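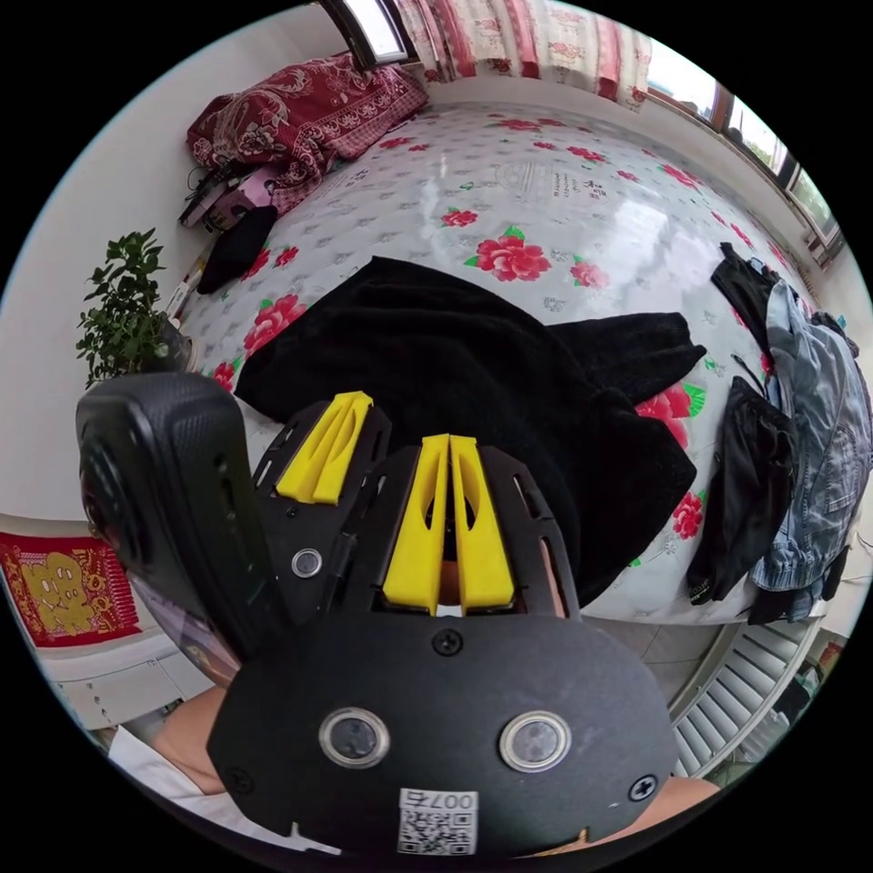
A black garment laid out on a bed.

The Mill Road That Outlasted Its Mill

The road from Harthorpe to the Undela dam climbs 317 feet in a little under two miles, and for most of that distance it is paved with granite setts. It is the only paved surface on the ridge that predates the automobile. It was built in a single winter, in the worst year the Harthorpe mills ever had, by people who normally spun cotton.

The mills depended on raw cotton brought in by rail. When the supply stopped in the fall, the two largest plants went to half time and then closed. By January the town had more spinners and weavers on relief than at work. The relief board had money for food and fuel but required labor in return, and the only project with finished drawings was a service road to the new reservoir.

The drawings survive in the county records room. They show a carriageway 22 feet wide between stone curbs, with a crown of four inches and a drain on the uphill side. The base is broken stone, hand packed, laid nine inches deep. The setts above it were cut at the Durnura quarry, at the upper end of the route, so that loaded carts always traveled downhill. This explains why the road was built from the top toward the town.

Work was organized in gangs of 35. Each gang had a foreman from the quarry, and the rest came from the mill rolls. The pay sheets list former occupations next to each name: piecer, carder, loom fixer, warehouse hand. Women are listed too, mostly in the stone-breaking sheds, at a lower rate. The sheds had roofs but no walls until the second month, when canvas was hung on the north side after a complaint that is recorded in the board minutes without further comment.

The rate of progress was low. A gang of trained pavers could set 30 yards of full-width road in a week. The mill gangs began at less than a third of that and reached half by spring. Several sections were lifted and relaid. The difference can still be read in the surface. The upper half mile has wide, uneven joints packed with gravel, and the rows wander off square. Below the second bend the joints close up and the rows run true across the crown.

The name Tekleab Hill, used for the steepest section, does not appear on any of the drawings. It first occurs on a county map printed a generation later, and its origin has not been established. Local accounts connect it with a boarding house, a horse, and a contractor, and none of the three has been found in the tax rolls.

When cotton returned, the smaller mill reopened with fewer looms. The larger one was sold for its machinery and stood empty until it burned. The reservoir went into service on schedule, and the road carried supply wagons, then trucks, until a paved route was opened on the east side of the ridge. After that the county stopped maintaining it.

Neglect was mostly kind to the stone. The damage came from water. Where the uphill drain filled with leaves, runoff crossed the surface and washed out the bedding, and the setts dropped into hollows up to a foot deep. Off-road vehicles widened them. Current repair work follows the original method, using salvaged setts and a gravel bed, with the drain cleared first. Cement was tried on one short stretch near the lower gate. It cracked in the second winter and pulled several stones apart with it.

The road is open to walkers all year and closed to vehicles above the lower gate. Parking is on the shoulder at the Harthorpe end. The climb takes an hour at a steady pace, and the upper half is slick after rain.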